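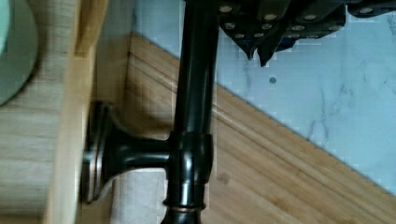
Wrist camera results from the kitchen fixture study

The Hilamura manipulation group has finished the first full round of its kitchen fixture study, and the short version is that a wrist camera does better than we thought on dark, shiny faucets, provided the policy gets to look twice.

The question was a narrow one. A policy trained on 2000 demonstrations at the Trundport site had learned to work faucet handles from the wrist view alone, with no overhead camera. It did well on brushed metal. On dark bronze finishes it often reached for a bright reflection on the body of the faucet and missed the handle. Glossy cylinders throw long highlights that shift as the wrist moves, and the network had come to treat a strong highlight as an edge.

We tried a simple change. Before committing to a reach, the arm stops, moves its wrist a short distance sideways and takes a second view. Both views go into the policy together. A real edge moves between the two in a way that fits the arm's own motion. A highlight mostly does not, so the network has something to learn from. We call this version Moon. It uses the same camera and the same gripper as the old one, and the extra move adds 3 seconds to each attempt.

Moon was trained on the original demonstrations plus 658 new ones recorded with the sideways move. We then ran both policies in home-style kitchens and washrooms at Skivinbridge, none of which appeared in training. Of 48 trials on dark fixtures, the old policy completed 19 and Moon completed 37. On brushed metal the two were level, as expected.

The failures that remain are mostly about space. Where a handle sits close to a panel or a towel hangs nearby, the fingertips have little room to come in from the side, and the arm tends to back off and try again from the same angle. Pale veined stone caused less trouble than we had feared — the veins stay put between views, and the policy ignores them.

Next up is a version that picks the direction of the second look for itself. At the moment the move is always to the right, even when the handle is on the left. We plan to start recording for that in April. Groups that want the trial logs can request them through the Hilamura data page, and the training code will go up once the calibration scripts have been cleaned up.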